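Dririne Table Clutter
README, release 3

What you have downloaded is a collection of tabletops with things on them. Most of the things belong in a kitchen. Whether they belong on that particular table, in that particular arrangement, is a question the collection raises 1,964 times and never answers.

Dririne began in June as a list Hauke Bauerfeind kept of objects that end up on a surface when people are meant to be setting it. Horațiu Manole turned the list into a set of labels, and then into a set of arguments about the labels, the surviving parts of which are in the notes further down.

Contents

images/ holds 1,964 photographs, one layout each.
labels.csv has one row per object per photograph.
layouts.txt gives each layout a short name. The names were written late in the day and you should not build anything on them.
CHANGES covers releases 1 and 2, including the one where all the spoons were forks.

The photographs are sorted into three rooms, called Alline, Lolent and Gavrilă. Alline is the tidy one. Lolent has the good light and the bad chairs. Gavrilă is where everything went that the other two would not have. The room is in the first column of labels.csv. Please split your train and test sets by room if you can, or your numbers will be lovely and mean nothing.

Orientation is left as we found it. Plenty of the pictures are sideways, and we decided against rotating them after Horațiu rotated a batch twice in the same direction. If your code assumes that plates are below cups and the floor is at the bottom, it will have a difficult afternoon. 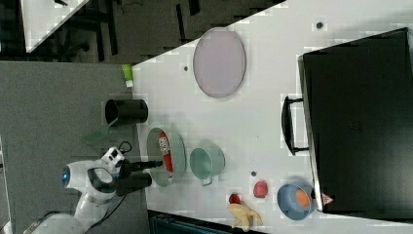 Mixed layout on a white table. Labels include plate_oval (two), can, cup_lying and spatula.

A layout like this one is a fair sample of the harder end. Two oval plates, one pale pinkish-lavender and one grey-green, get the same label, and color goes in its own column. The red can is lying on the grey-green plate, so its row says on_plate. We don't have a label for "served," although it was proposed.

The big black case is labeled case. Earlier releases had it as luggage, which led one user to ask where everyone was going. It takes up a lot of table and you may want to mask it.

Labeling notes

Cups. A cup on its side is cup_lying, whichever way the mouth points. We used to record the direction too. Three of us managed three different answers for the same cup and the column was dropped.

Things at the edge. Anything partly over the edge of the table gets overhang = 1. We make no prediction about what it does next. The flag is set by eye, so expect some disagreement on objects that are only just thinking about it.

See-through items. The translucent spatula is a nuisance. Its outline was drawn around the whole blade, including the parts you can see the table through. If you would like to redo these, write to Hauke, who will be moved.

Small green objects. Where we could not decide between a sponge and a small cup, the row says unsure_small. Please leave these alone. Guessing was tried in release 2 and the guesses were confident and terrible.

Food. Fruit is labeled by what it looks like. Nothing in the labels says whether it is real or edible.

Marks on the table. Small dark spots are not objects. A good detector will find them anyway and be very proud.

Known problems

Some images have blocky compression in the plain white areas. We no longer have better copies.

There are 30 rows in labels.csv with a blank color. Hauke says grey. Horațiu says green. They stay blank.

Up to 5 objects per photograph may be missing a label in the most crowded Gavrilă layouts. Corrections are welcome if they come with the file name. "The one with the plate" does not narrow it down.

Drawing your own boxes

Use the same label names, in lower case, with underscores. Draw tight. Include handles, because a case without its handle is just a box, and box is already taken. If one thing covers part of another, outline what can be seen and leave the rest to the imagination of the model.

Citing

Manole and Bauerfeind, Dririne Table Clutter, release 3, 2022-08-25. Alphabetical order was discussed and lost.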